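Jan 21, 2019

# Two grippers, one table: notes on the finger swap

I finally got enough hours on the bench to write up the gripper comparison I mentioned in May. Short version: the adaptive two-finger wins for foam cubes, the Nudura parallel jaw wins for anything with a flat side and a known width, and the controller settings matter more than either.

The task is plain. Pick a foam cube off the paper, carry it to the bin, let go, go home. One run is 8 picks. I did 450 picks with the Nudura unit last year and 876 picks over both units in total, so the adaptive gripper has slightly fewer, 426. Both were driven by the same pick script, called `crabtree` for reasons that predate me. Cube positions come from a random list, and I place them by hand against the tape grid. The tape lines wander a little. I measured a few cells and decided the error was well under what the fingers can absorb.

Misses with the Nudura jaw were nearly all the same failure: cube rotated close to 45 degrees, one finger lands on a corner, cube squirts out sideways. The adaptive fingers do it too, but the linkage gives a bit and the cube usually settles square as the grip closes. Quang Ninh thinks most of the difference is pad friction. He may be right. I haven't tried the same pad material on both, and until I do, the numbers below shouldn't be read as a verdict on the linkage.

- Nudura parallel jaw: 31 misses in 450
- Adaptive two-finger: 9 misses in 426

Grip force was at the lowest setting for both. Anything higher just squashes the foam and makes the release worse, as the cube springs open and lands wherever it likes.
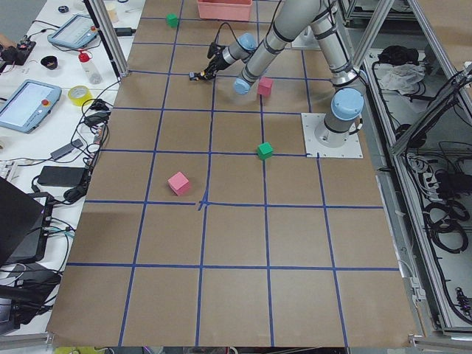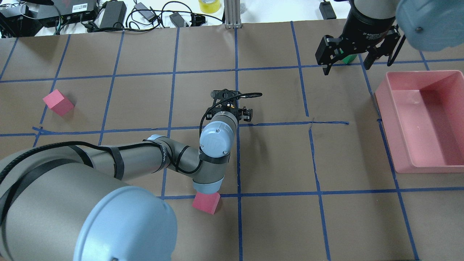
*The taped work surface from two viewpoints, pink cubes on the paper and gripper fingers open.*

On cables: leave more slack at the wrist than you think you need. My first routing was tidy and lasted until the last joint went past 180, at which point the connector came halfway out and the gripper dropped off the bus. The driver reported this as "object detected." Declan Sowerby lost most of an afternoon to the same message on his own setup, so it's now the first thing I check.

On controllers: I moved the gripper commands out of the arm program and into Jiver, which talks to the gripper through Nudbridge. Open and close now return a real position instead of a done flag, and a missed pick can be caught by finger width before the arm lifts. The price is a delay of 2 polling cycles on every close. For foam I don't care. For a moving belt I would.

Still to do:

- same pads on both grippers, full repeat
- cubes touching each other, which I've avoided so far
- log the wrist force during release
- return Kirsty's calipers

Tadeusz Urbańczyk asked for the raw logs. They need the timestamps fixed first, as half of them were written before I synced the clocks.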